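**How many demos before you retrain? (bread into toaster oven)**

**kestrel_62** – Feb 27, 2025

Hello all. I am collecting demonstrations for a task where the arm takes a slice of bread, puts it on the rack of a small toaster oven and closes the door. We have 504 episodes now, all teleoperated by the same two people at Sormont. The policy reaches the bread very well, but it pushes the slice against the rack too often.

My colleague wants to record more of the same. I think we should first look at what we already have. In the first 62 episodes the door was opened by hand before the recording began, and later we let the arm do it. So the set is mixed, and I am not sure if this is good or bad.

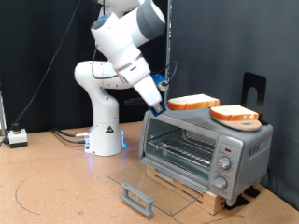
The other thing is the starting position of the slices. We move them a little between episodes, but when I plotted the grasp points they made a very small cloud. I suspect the operators place the bread where it is easy for them. How do you force more variety without slowing down the work?

**lowgain**

Print a list of random positions and make the operator follow it. We did this on the Bimex cups task and people complained for one afternoon, then it was normal.

I would drop the 62, by the way. Mixed starts confused our model badly.

**ottilie_k**

I don't agree about dropping them. If the door is open at the start, it is simply a later part of the same task. Label them and keep them. At Rernosia we threw away our early data in August and I still regret it.

**lowgain**

> Label them and keep them

Only if the labels are correct. Who will watch all of it again?

**ottilie_k**

It is 62 short clips. One person, one morning, with coffee.

**kestrel_62**

Thank you both. I can do the labels myself. One more question – do you keep the failed attempts? We have over 10 where the slice falls and the operator picks it up again.

**pmarrow**

Keep the recoveries, they are the best part of your set. I'd even record more of them on purpose: start with the slice crooked against the rack and correct it from there. The Hinrichs guide says to remove every failure, but in my opinion this is wrong for contact tasks.

Also change the bread often. Old slices get stiff and the grip is different.

**lowgain**

Recoveries yes, but cut the part where the operator is just waiting and thinking. Otherwise your arm will learn to wait too. Ours stood still for 4 seconds before every grasp.

**kestrel_62**

We have this pause also! I thought it was the network. I will trim the clips, train again and write the result in this thread.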